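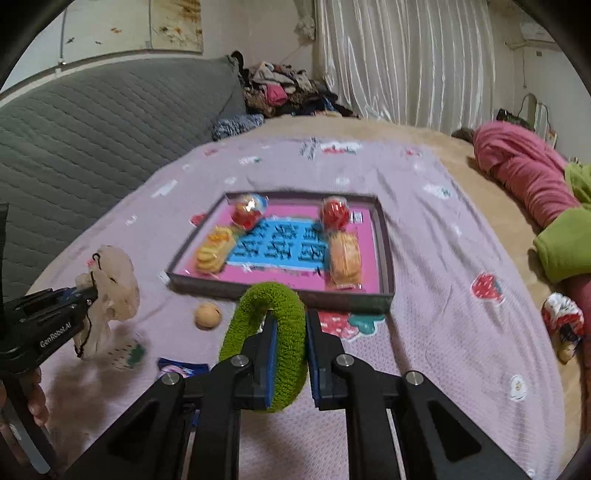
Which grippers do we budget for before April?
Two hand-held pairs from Roltum, plus spare jaw pads. The Iltska quote is on hold.

Pre-purchase inspection, unit 2132
Checked by: Ya-wen Shih

Jaws close evenly: OK
Jaw pads secure: OK - order 3 spare sets
Linkage bolts tight: one loose on arrival, retightened
Side plates free of cracks: OK
Grip on soft items: OK on plush, repeat with thin packets
Handle comfortable after 2 hours: not checked
Charger and leads labelled: FAIL - no label on charger

Comments
Po-yen Cheng: Spares limit is 1000 for the year, pads included. Please get the delivery charge in writing.
Ya-wen Shih: Asked Roltum. Charger label to be fixed before we sign.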